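Search threads Go Advanced search

Home > Leren Community Board > Wardrobe and Laundry

Is anyone else's denim not surviving the year?
Started by clothesline_colin, March

clothesline_colin wrote:
Third pair of jeans in two years gone at the inner thigh. I don't ride a horse. I walk to the tram, sit at a desk, walk back. The last pair was from Sesitz, cost me $151, and came with a booklet about heritage. The booklet is still in excellent condition.

I wash them cold, inside out, hang them on the line. What am I doing wrong, or is denim just rubbish now?

mulga_kate wrote:
How often are you washing them? If the answer is "after every wear" then I think we've found your culprit.

clothesline_colin wrote:
Once a week. I live in Queensland, Kate. There are limits to what my colleagues should have to put up with.

Bình Văn wrote:
I did alterations for 17 years and most of what came over my counter was this exact hole. Check the tag for elastane. Stretch denim is comfy but the elastane gives up well before the cotton does, and after that the fabric bags and rubs on itself. Heat finishes it off, so if you leave them on the line all day in full January sun you may as well use the dryer.

Also, going without washing is not the great preserver people think it is. Grit and sweat sit in the weave and grind away every time you take a step. Weekly is a bit keen, fortnightly would be my pick.
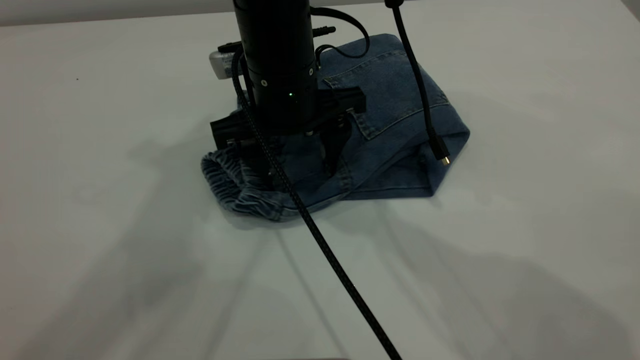
The other thing is fit. A pair that's too low in the rise pulls across the seat every time you sit down, and the inner thigh cops it. Go up a size, get the waist taken in. Any decent alterer will do it while you wait, provided you're happy to wait until Thursday.

selvedge_or_bust wrote:
Strongly disagree on the washing. My Caos went 20 months before they saw water and they have a beautiful fade. Raw denim, 100% cotton, no stretch. You get what you pay for.

mulga_kate wrote:
And how are you going for friends?

selvedge_or_bust wrote:
I air them on the balcony.

mulga_kate wrote:
I'm sure the neighbours have noticed.

Bình Văn wrote:
Selvedge, I've patched plenty of unwashed raw pairs and I can tell you they don't smell of heritage. They also go at the crotch same as the rest. The fade is lovely, I'll give you that.

pegs_and_all wrote:
Colin, before you buy another pair, darn the ones you've got. Do it as soon as the fabric looks thin, don't wait for the hole. Iron-on patch inside, then run the machine back and forth over it in a matching grey-blue thread. Mine have had both thighs done twice and I still wear them to work - admittedly I work in a nursery and spend the day in a skip of potting mix.

clothesline_colin wrote:
I don't own a sewing machine. I own a stapler.

pegs_and_all wrote:
Clunateo Alterations will do it by post for less than a new pair. Took them a fortnight last time and the colour match was decent.

selvedge_or_bust wrote:
Clunateo used polyester thread on mine. Just so he knows.

Bình Văn wrote:
Polyester core is fine for a thigh repair, it's what I used. Purists can have cotton and come back in six months.

clothesline_colin wrote:
Checked the tag. Two per cent elastane, and a line telling me to "wash sparingly and with intention". I'll post them off to Clunateo and go fortnightly. Will report back if the seat goes next.

124 posts in this section | Log in to reply

Contact us | Copyright Leren Community Board | Back to top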